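开放日的橘黄

父亲的那只旧帆布包，我从二月起就放在玄关，一直没舍得收。四月二日早上，母亲忽然把它背到肩上，说要去霍拉德看机器人写字，语气平常得像是要去买葱。

霍拉德工坊在河对岸，原来是家印刷厂，一年开放两回，谁都可以进去走走。请柬是父亲生前的老同事寄来的，信封上写的还是父亲的名字，里头印着一行编号，878，母亲以为是门牌，领着我沿河找了好半天（那条街最大的门牌也不过几十号），最后还是门口一位卖烤红薯的大姐给我们指的路。

接待我们的人叫西亚兰·弗利，爱尔兰人，中文说得慢，但是每个字都落得稳稳当当，让人听着心里舒服。他看了看请柬，又看了看母亲，什么也没多问，只说：“您来得正好，豪根那间刚刚开始。”豪根是他们给房间起的名字，楼上还有一间叫伊尔纳德，据说专门教机器叠毛巾，母亲听了直点头，说这个好，这个真有用。

豪根那间不大，墙是淡淡的蓝绿色，有点像我小学教室的墙。母亲进门先看见的倒不是机器，是那副笔架。
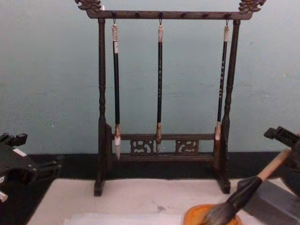

豪根室，笔架与蘸色的大笔

她凑过去，隔着围绳，把眼镜推到额头上。“你爸也有这么一副，”她说，“两头翘着的，搬家的时候磕坏了一头，他拿胶粘了三回呢。”我其实不大记得了，只记得父亲写字的时候不许人说话，写完了又嫌屋里太静，非要我们每个人都夸上两句才肯洗笔。

机械臂握着一支大笔，笔头按在橘黄色的碟子里，那副慎重的样子叫人不由得跟着屏住气。旁边有个小男孩问它什么时候才写，他的奶奶说，别急，人家在想呢。弗利先生听见了，笑得肩膀直抖，解释说它倒不会想，是昨天有位同事手把手带着它走了一下午，它今天照着那份记性来。母亲说：“那不就是描红嘛！”弗利先生没听过这个词，赶紧掏出本子，请母亲写给他看。母亲写了，又嫌自己的“描”字写得挤，划掉重写了一遍。

后来又进来几个人，我被挤到窗边，同一位从维多夫来的女工程师聊了一会儿关节和线缆，她讲得很起劲，我听懂的大概只有一半。等我再挤回去，母亲还站在原地，包带在手里绕了两圈。
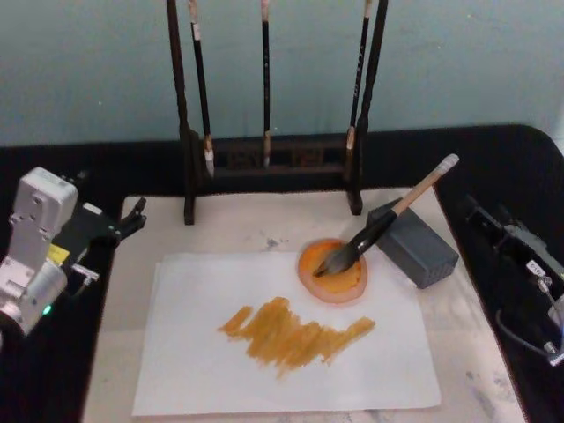

纸上的一道橘黄，笔搁在碟边

纸上没有字，是宽宽的一道橘黄，来来回回地横着扫过去，有的地方浓，有的地方干得露出一丝一丝的纸。小男孩很失望，说这个他也会。他奶奶说，你会，你会，你上回画到墙上去了。

母亲看了很久。我怕她难过，正想着说点什么把她拉去楼上看毛巾，她却侧过头来，小声对我说：“你看这飞白，你爸练了一辈子，嘴上说不在乎，每回刷出来一点，就要叫我从厨房跑过来看，锅都糊过两口。”

说完她打开那只帆布包。我这才知道里面装的是什么：父亲的一支旧笔，用毛巾裹着，笔杆上有他握出来的一小块亮。她问弗利先生，能不能让它也试试这一支，不急，今天不行的话，下回也可以。

弗利先生双手接过去，在灯底下转着看了一圈，又双手还回来，说这支笔杆细，夹子得重新调，请她四点以后再来，那时候人少，他亲自调。

离四点还早。我们就上楼去，看机器叠毛巾。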